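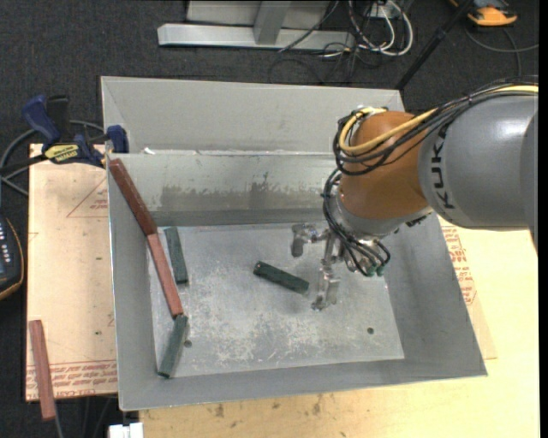

Trois blocs vert foncé au fond d'un bac en tôle.

Clostarden lance « La Remise », un service de prêt pour les objets dont on se sert une fois l'an

Novembre — par le service presse de Clostarden

La coopérative Clostarden ouvre vendredi, dans l'ancienne halle Esposito, un lieu où l'on pourra emprunter l'appareil à raclette, la décolleuse à papier peint et l'échelle télescopique que chaque foyer du quartier possède déjà en double, le plus souvent derrière le sapin artificiel. Le catalogue compte 700 objets à l'ouverture. Tous ont été donnés par des habitants, dont certains ont avoué ne plus savoir à quoi servait ce qu'ils apportaient.

Le principe est simple et Clostarden ne prétend pas l'avoir inventé. L'adhérent réserve en ligne ou au comptoir, repart avec l'objet et sa notice quand elle existe, et rapporte le tout dans les sept jours. La perceuse à percussion peut être gardée deux semaines, durée jugée réaliste pour quelqu'un qui a promis de poser une étagère. L'adhésion coûte 3 euros par mois, sans engagement et sans dépôt de garantie pour le petit matériel.

L'idée est née d'un inventaire mené au printemps dans 212 logements du quartier des Tanneurs. Les enquêteurs ont ouvert des placards, avec l'accord des occupants, et en sont ressortis pour la plupart indemnes. Ils y ont relevé 91 machines à pain. Une seule avait servi dans l'année, et son propriétaire a tenu à préciser que le résultat n'avait pas été concluant.

« Nous pensions que les gens auraient du mal à se séparer de leurs affaires, raconte Ezekiel Boateng, directeur de Clostarden. Le premier samedi de collecte, il a fallu fermer le portail à onze heures. Un monsieur a tout de même glissé une sorbetière par-dessus. Elle fonctionne très bien, elle est au catalogue. »

Chaque objet passe par l'atelier avant d'être mis en rayon. On y vérifie les câbles, on affûte ce qui doit couper, on dégraisse ce qui a connu la fondue. Les appareils qui ne peuvent pas être réparés sont démontés pour leurs pièces. La signalétique de la halle et les étiquettes ont été confiées au studio Omuritz, qui a proposé un système de pastilles de couleur : bleu pour la cuisine, jaune pour le bricolage, rouge pour le jardin, et gris pour une quatrième famille que le studio a intitulée « divers » après trois réunions. On y trouve un projecteur de diapositives, deux tentes de réception, une machine à bulles et un déguisement de homard taille adulte, déjà réservé pour tout le mois.

Le logiciel de réservation est fourni par Astuvbridge. Il envoie un rappel la veille du retour, un deuxième le jour même et, passé ce délai, un message dont le ton a fait l'objet de longs échanges. La première version commençait par « Sauf erreur de notre part ». Les testeurs l'ont trouvée menaçante. La version retenue demande simplement des nouvelles de l'objet.

Clostarden n'applique pas de pénalité de retard pendant les trois premiers mois. La coopérative se donne ce temps pour observer les usages et fixer ensuite des règles que les adhérents voteront en assemblée. Deux questions sont déjà inscrites à l'ordre du jour : faut-il autoriser la réservation des appareils à raclette plus d'une semaine à l'avance, et que faire du karaoké, dont l'emprunt suscite des candidatures mais aussi des pétitions ?

« On nous demande souvent si nous n'avons pas peur que les choses reviennent cassées, ajoute Ezekiel Boateng. Certaines nous sont arrivées cassées. Cela relativise. »

La halle Esposito, inoccupée depuis le départ du grossiste en quincaillerie qui lui a laissé son nom, a été remise aux normes au cours de l'été. Elle garde sa verrière, ses rails de quai et une pendule arrêtée à 16 h 20 — l'horloger consulté a parlé de patience, puis n'a plus rappelé. Un coin café occupe l'ancien bureau des expéditions. Les tasses sont dépareillées, elles viennent elles aussi des dons, et celles qui portent un prénom sont attribuées au hasard.

Des ateliers d'initiation se tiendront un soir par semaine à partir de décembre. Le premier portera sur l'utilisation de la décolleuse à papier peint, le deuxième sur la façon de réparer un mur après usage de la décolleuse à papier peint.

Informations pratiques
La Remise, halle Esposito, entrée par le quai. Ouverture vendredi à 10 heures. Adhésion sur place, se munir d'une pièce d'identité et d'un justificatif de domicile. Les dons restent possibles sur rendez-vous, à l'exception des machines à pain.

Contact presse : service communication de Clostarden, à l'accueil de la halle.

Partages : 38 | Commentaires : 6

À lire aussi
Halle Esposito : la verrière a retrouvé tous ses carreaux
Clostarden cherche des notices d'appareils ménagers, même en allemand
Omuritz expose ses pastilles refusées
Collecte de printemps : le portail sera rehaussé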